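Endlich wieder Abende, an denen es früh dunkel wird!

Ich weiß, die halbe Welt trauert dem Sommer nach, aber ich freue mich jedes Jahr wie ein Kind auf den Oktober. Um sechs die Vorhänge zu, Tee auf den Tisch, das Radio aus und dann lesen, bis mir der Nacken wehtut. In diesem Jahr habe ich mir dafür etwas Besonderes aufgehoben, nämlich die dicke Ausgabe der Flustitz-Sagen, die seit dem Umzug ungelesen im Regal stand. 321 Seiten, winzige Schrift, und das Papier riecht so herrlich nach Dachboden, dass ich schon beim Aufschlagen gute Laune hatte.

Flustitz ist ein Dorf, das man auf der Durchfahrt glatt übersieht. Eine Kirche, ein Löschteich, ein Bäcker, der nur vormittags aufhat. Aber die Geschichten! Es gibt eine Müllerin, die dem Teufel beim Kartenspielen die Stiefel abnimmt, einen Hund, der rückwärts bellt, und gleich mehrere Wassermänner, die sich untereinander nicht ausstehen können. Mein Liebling ist bisher die Sage Nummer 16, in der ein Glockengießer drei Nächte lang im Moor sitzt und auf einen Ton wartet. Viel mehr passiert darin nicht, und trotzdem habe ich sie schon dreimal gelesen, einmal davon laut in der Küche, weil die Sätze so schön rumpeln. 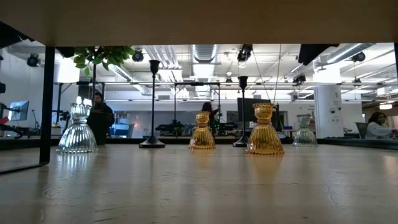
Sagen muss man nämlich laut lesen, davon bin ich inzwischen überzeugt. Leise gelesen wirken viele davon dürr, fast wie Polizeiberichte, und erst mit Stimme merkt man, wo jemand früher Pause gemacht hat, damit die Kinder auf der Ofenbank die Luft anhalten. Ich lese am liebsten bei Kerzenlicht, in geripptem Glas, das bernsteinfarbene wegen der Farbe am allerliebsten, und dazu ein schlanker schwarzer Leuchter, der prima zum Moor passt. Die Deckenlampe bleibt dann aus, auch wenn ich bei der winzigen Schrift ab und zu raten muss. (Einmal habe ich aus einem Schmied einen Schwied gemacht und bin dabei geblieben, bis zum Ende der Geschichte.)

Gekauft habe ich das Buch übrigens im Antiquariat Nouri, hinten links, wo die Regionalia stehen und man sich seitlich durchschieben muss. Eigentlich wollte ich dort einen Wanderführer für Pekent holen. Den hatten sie nicht, dafür lag dieser Brocken auf der Trittleiter, mit einer alten Einkaufsliste als Lesezeichen bei Seite 117. Sie liegt immer noch drin: Grieß, Zwirn, zwei Heringe. Ich bringe es nicht übers Herz, sie rauszunehmen.

Und jetzt kommt das Beste: In Barnance gibt es im Winter einen Erzählabend, immer donnerstags im Hinterzimmer der Bücherei, und jeder darf etwas mitbringen. Ich habe mich angemeldet! Mit dem Glockengießer natürlich. Das Vorlesen dauert bei mir eine gute Viertelstunde, wenn ich nicht zu schnell werde, und ich werde immer zu schnell. Also übe ich gerade jeden Abend, mit Eieruhr und Salbeibonbons.

Falls ihr aus eurer Gegend auch so eine Sammlung kennt, schreibt mir bitte den Titel in die Kommentare. Am liebsten mit Wassermann.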